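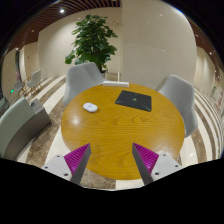 The round table with the mouse and pad on it, gray chairs behind

Working from a round table: anyone else?
Posted by Ghasemi, September 2024

We moved to a smaller place in Tambridge and the only table that fits is the round wood one. I do bookkeeping on it and we also eat on it. The mouse skates on the varnish, so the pad stays out all day. The overhead lights glare off the top too. Thinking of sanding it down to a matte finish. Has anyone done this?

plitine_4
Don't sand it. You have nice grain there and you don't know how thick the top layer is. Get a bigger desk mat and stop looking at the shine.

sanico
Disagree. I took mine down with 300 grit, just enough to dull the gloss, and wiped on a satin coat. It took one weekend and the glare is much better. Try the underside first.

plitine_4
And if it's veneer he goes right through it. A mat is cheaper.

Ghasemi
A big mat on a round table hangs over or leaves odd corners. I tried one. My other problem is small stuff. The table turns into a drop zone by evening.

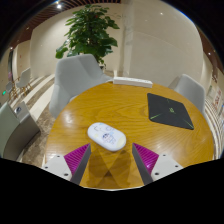 The oval case with the little cartoon figure on top

Ghasemi
Cases like this one are what I mean. It has no place to live, so it lives on the table.

oakandash
Put a tray on a shelf near the door. Anything left on the table at dinner goes in the tray. We started last November and it mostly works.

sanico
Trays fill up. I'd use a drawer.

oakandash
He didn't say he had a drawer.

Ghasemi
No drawer. I'll try the tray, and I'll test the satin coat underneath before I touch the top.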